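Nunder 2 Demonstration Cell

Product pages > Handling > Demonstration and evaluation equipment

Manufacturer: Ernton
Product group: Two-finger handling, table-mounted
Status: Available for visits and for hire
Page revised: Nov 12, 2023

Overview

The Nunder 2 demonstration cell is the arrangement used at the Farkden site for customer visits, group demonstrations and the March open day. It consists of an arm, a two-finger gripper, a wrist camera, a controller and a choice of work surfaces. The same cell can be hired by the week for evaluation on the customer's own premises. Hired cells are supplied in the condition in which they are shown, with the same controller settings and the same finger pads.

The cell is intended for light household and catering items: cups, mugs, cartons, small tins, jars with lids. It is not intended for sheet material, bagged goods or anything with a sharp edge. Enquiries for those duties should be directed to the Nogueira range, which has its own page and its own demonstration days.

What is shown during a visit

A standard visit covers approach, grasp, lift, transfer and release, in that order, with one item at a time on the table. The operator runs the sequence first at reduced speed and then at working speed. The wrist camera view is shown on the bench monitor throughout, so that visitors can follow the fingers as well as the arm. Standing positions are marked on the floor outside the guarded area.

Visitors may bring their own items. Items should be sent in advance if they are heavier than the standard test mug or have a handle that cannot be turned out of the path of the fingers. Glass is accepted if it is empty. Liquids are not used with visitors present, except by prior arrangement, and then only water.

After the standard sequence the operator can change the approach angle, the opening width or the closing force on request. Changes are made on the controller and take effect on the next cycle. The previous settings are restored before the next group is admitted. 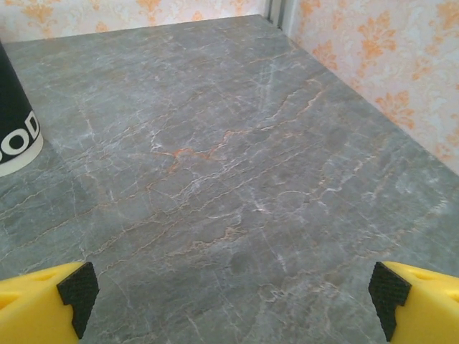 Finger pads are the part of the cell most often asked about, and the part most often replaced. The pad is a separate item from the finger and is ordered separately. Pads are always fitted in pairs, facing inward across the opening, and a new pad should not be run opposite a worn one. The stepped profile and fine surface texture of the black pads can be checked from the wrist camera with the gripper open, where they show clearly against the yellow of the fingers — a quick look at the start of each session is enough. A pad that has lost its texture at the tip should be changed even if the rest of the face is sound. Clean with a damp cloth only. Solvents harden the rubber and will void the pad warranty.

Work surfaces

Location software is sensitive to the surface behind the item. A plain surface gives the shortest set-up time and is recommended for first trials. A patterned surface takes longer, as the background has to be learned before the item is introduced. Stone patterns with strong veining are the hardest of the common cases, since a dark vein or a bright reflection can be taken for the edge of an object. Customers who expect to work on such a surface should ask for it when booking, and should allow for a second learning pass if the lighting is changed.

The same applies to walls. Where the table stands in a corner, any patterned wall covering within the camera's view is treated as background and must be included in the learning pass. The arm's reach should be limited in software so that the fingers cannot meet the wall at any wrist angle. This limit is set by Ernton before delivery for hired cells, on the basis of the customer's drawing. It must be checked again on site.

Figures

Clear height required above table: 242 cm
Guarded area, longest side: 162 cm
Visitors per group, maximum: 5
Fingers: 2

The clear height includes the arm at full extension and does not include light fittings. Fittings below this height must be moved or the arm travel reduced.

Supplied with the cell

Arm, controller and teach pendant
Gripper with fingers and one fitted pair of pads
One spare pair of pads
Wrist camera with cable and bracket
Bench monitor
Guard posts and floor tape
Printed operating manual, English
Key for the mode switch

Not supplied: table, work surface, test items, compressed air. The gripper is electrically driven and needs no air supply.

Operating notes

The mode switch must be in the reduced-speed position whenever the guard is open. The teach pendant should be held by the operator and not left on the table. Rings and lanyards are to be removed before any hand work near the fingers, even with the drive off.

If the gripper closes without an item, it reports a missed grasp and opens again. It does not retry until told to do so. During demonstrations this setting is left on. Customers running unattended trials usually prefer a fixed number of retries, which is set under Grasp, Recovery.

Dark items with a glossy finish may need the exposure lowered. Printed lettering on a curved side has no effect on the grasp, but it can help the camera tell which way round the item is standing. Allow the camera to settle after any change in room lighting before starting a cycle.

Booking

Visits to Farkden are held on weekdays by appointment. State the number in the party, the items to be handled and the surface required. Larger parties are divided into groups and shown the sequence in turn. Closed shoes must be worn.

Open day places for March are allocated in order of request. The open day follows the standard sequence only, and customers' own items cannot be accepted on that date.

Hire requests should include a drawing of the room with the table position marked and the distance to the nearest wall on each side.

Related pages: Nunder finger pads — Nunder controller — Nogueira range — Directions to Farkden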